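Week 7 - Surfaces and Light (short notes, full set later)

Matte vs gloss. Matte scatters light evenly, gloss throws it back at one angle. Most real stuff is in between. White matte bounces a lot, good fill from underneath, but watch exposure - meter reads it too dark.

Metal: you light what it reflects, not teh metal itself. Big soft source, close in. 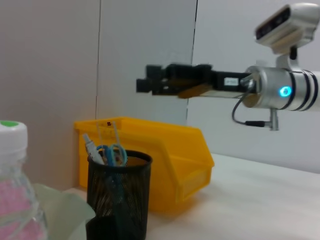
Fig. 10. Silver cylinder, black blocks, white tabletop.

Black parts need edge highlights or the shape goes. Small colored lights - expose for them first, then fill.

For next time: read Karppinen handout, pp. 1-7. Bring one shiny object and one dull one. ISO 400 max, tripod reccomended. Room 504.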